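The Yellow Star

For nineteen years I packed gift sets at Skutwood, in the long building at Helunham. My hands knew the work so well that I could think about my sister, or soup, or nothing, and the boxes became full.

In September the manager called us to the canteen and told us about Tello. Tello was the new line. It would pack 1,551 sets in a shift, he said, and no person would lose the job before spring. After he said "before spring" the room was very quiet, and somebody's spoon fell down.

Before Tello could pack, it had to learn, and it had to learn from us. They asked who had steady hands. I did not raise mine, but the women beside me looked at me, and so I was chosen.

I moved upstairs. The first day I was ashamed. I, who could close a carton with my eyes shut, could not pick up a cup. The grippers were heavy on my wrists and they had no feeling in them. At lunch I could not hold my fork properly, and I laughed at this, and then I did not laugh.

By the second week I was better. The small things were the hardest, above all the yellow star on its thin stem. I learned to come to it slowly and a little from the side.

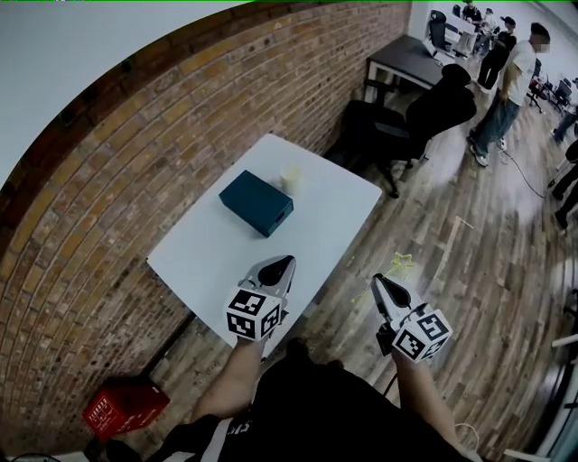 Does the machine get tired of learning?

It does not get tired, but the person who teaches it does, and by four in the afternoon my shoulders told me so.

I asked this question to the young engineer and that was the answer, more or less. She was kind. She brought me tea with too much sugar, and showed me my own movements on her screen, as gray lines going up and down. "This is you," she said. There were 598 of me already. I looked for the moment when I had thought about my sister, but all the lines were the same.

Downstairs they had taken away my old table. In its place stood the first arm, behind a yellow fence. When I was 233 lessons further, they let me come and watch it.

It reached for a star. It came slowly and a little from the side, and before closing it made a small stop, the way I do, the way my mother did when she took eggs from under a hen.

The manager clapped. I put my hands in the pockets of my coat and kept them there until the bus came.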